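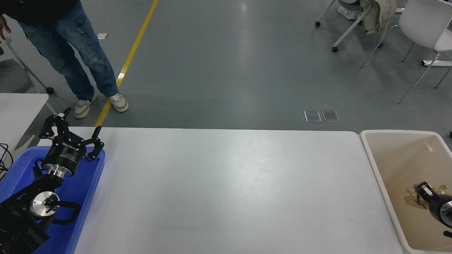

Page last updated: March

Bedton Community Rooms: Frequently Asked Questions

How do I book a room?
Fill in the enquiry form on the Bookings page or ring the office between 9 am and 3 pm. We'll reply with available times and a quote. A booking isn't confirmed until you've had the confirmation email and paid the deposit.

What rooms are there?
Three. The Jornanard Room is the largest and seats 87. The Skarano Room seats 16 around tables and suits meetings and classes. The Bartoš Room is a small room for 8, mostly used for interviews, tutoring and counselling.

What does it cost?
Rates depend on the room, the time of day and whether you're a community group, a business or a private hirer. The current rates are on the Fees page. Community rates apply to not-for-profit groups that can show an ABN or a letter of incorporation.

Is there a bond?
Only for private functions in the Jornanard Room. The bond is $600 and goes back to the card you paid with, less any cleaning or damage charges. Allow two weeks.

Can I have a birthday party?
Children's parties, yes. We don't take 18ths or 21sts. Jumping castles can go on the back lawn if the operator sends us a current certificate of public liability. No pegs — the irrigation lines are shallow, so sandbags only.

Does my booking time include setting up?
Yes. The time you book is the time you have the room, from unlocking to locking up. If your class runs for an hour and you need half an hour either side, book two hours.

Are tables and chairs included?
Yes, for all rooms. Spare chairs are on trolleys in the store off the corridor. Please stack them no more than eight high and don't drag tables across the timber floor in the Jornanard Room.

Can I use the kitchen?
The kitchen is shared between all hirers and has a fridge, an urn, a microwave and a domestic oven. It's fine for reheating and serving. If you're selling food you'll need your own council registration. Bring your own tea towels.

Can we serve alcohol?
With written approval, which you should ask for when you book. If you're selling drinks, or charging entry to an event where drinks are supplied, you may also need a liquor licence. Send us a copy if so.

How late can we stay?
Music off at 10 pm, doors locked by 11 pm. The houses on the eastern side are close, so please keep noise down in the car park.

Where do I park?
Behind the building, entry from the laneway. There are two accessible bays beside the ramp. When the car park is full, use the street and leave the neighbours' driveways clear.

How do I get a key?
We don't issue keys to casual hirers. You'll be texted a door code the day before, and it works only during your booked hours. Regular hirers keep the same code for the whole term.

What if I need to cancel?
Email us. More than two weeks out, you'll get everything back. Inside two weeks we keep the deposit. Regular hirers can skip one session a term at no charge.

What do we do with rubbish?
General waste goes in the red-lid bin and recycling in the yellow. If the bins are full, take your rubbish home with you — bags left beside them get into the laneway overnight.

I left something behind. Who do I contact?
Ring the office. Lost property is kept until the end of term and then goes to the op shop.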